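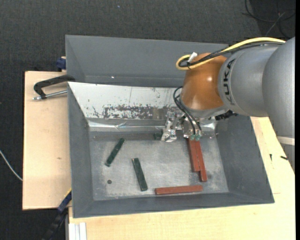
A comment on the first release of this data asked why a tug with a barge alongside was entered as one vessel under the Skendora rules and as two under the Vilik rules, and whether one of the entries was a mistake. Both entries are correct. The Skendora rules treat a tug and its tow as a single unit for reporting and pilotage. The Vilik rules count each hull. The field unit_basis was added in version 2 to record the difference, and anyone who joins tables across ports should read it first.

Zaleron Pilotage Rules, version 2

Summary

Zaleron is a table of pilotage and reporting duties taken from the published port rules of three harbors: Skendora, Vilik and Ciobanu. Each row is one duty placed on one class of vessel in one area of water. The release holds 900 rows. The source texts are included as plain text files, one per rule book, with section numbers kept as printed.

The data is meant for people who compare port rules or build software that looks them up. It is not legal advice and should not be used to plan a passage. The harbor master's current notice always takes precedence over anything in these files.

Files

rules.csv: the main table, one duty per row
areas.csv: names and written limits of each water area
exemptions.csv: exemptions, linked to duties by duty_id
sources/: text of the rule books
changes.txt: edits made between releases

All files are UTF-8. The CSV files use commas, and every text field is quoted. Empty cells mean the source is silent. The value "none" means the source says in words that no limit applies. These two cases were mixed in version 1.

Fields in rules.csv

duty_id: stable across releases; retired ids are not reused
port: skendora, vilik or ciobanu
area_id: key to areas.csv
vessel_class: our class, see below
source_class: the wording used in the rule book
unit_basis: hull, tow or unclear
duty: pilot, report, escort, anchor_permit or wait
min_length_m: lower length limit in meters, where given
min_gt: lower gross tonnage limit, where given
notice_hours: notice the vessel must give before arrival
section: section and paragraph in the source
superseded: yes or no

Lengths are length overall unless the source names another measure. Ciobanu uses registered length in its chapter on inland barges. Those rows carry the value "registered" in the column length_type and were not converted.

Vessel classes

The three rule books use different words for similar ships. We mapped them to a short list: cargo, tanker, passenger, fishing, tow, pleasure and public. The mapping is ours. Two cases need care. Vilik puts charter yachts under passenger when they carry paying guests and under pleasure when they do not, so these appear twice. Skendora has no class for fishing vessels and applies its general rules to them; the rows are marked fishing only where another section names them.

How the table was made

The rule books were split by paragraph. One reader entered the duties and a second reader entered the same chapters without seeing the first set. The sets were compared and every conflict was settled from the text. A sample of 200 rows was then checked again against the printed books, and 10 of them were corrected. Most of the corrections were to notice_hours, where a rule gave one figure for first calls and another for regular traders. Such rules now take two rows.

Amendments are included up to January. A paragraph replaced by a later one stays in the table with superseded set to yes.

Known problems

Area limits are given in words only. Several Vilik limits refer to buoys that have since been moved, and we have not tried to draw them.

The Ciobanu book sets its daylight hours by a table that was not attached to the copy we worked from. Duties that depend on daylight have the value "see source" in the column time_limit.

Warships and other public vessels are covered only where a port rule mentions them. National law may give them other duties or release them from these.

Fees are left out. They change often and are published apart from the rules in all three ports.

Changes from version 1

Added unit_basis and length_type.
Split empty cells from "none".
Moved exemptions out of the main table and into their own file.
Removed rows drawn from a draft of the Skendora anchoring chapter that was never adopted.

Reporting errors

Give the duty_id, the section number and the wording you think was misread. Reports about areas should also give the area_id. Corrections go into the next release and are listed in changes.txt.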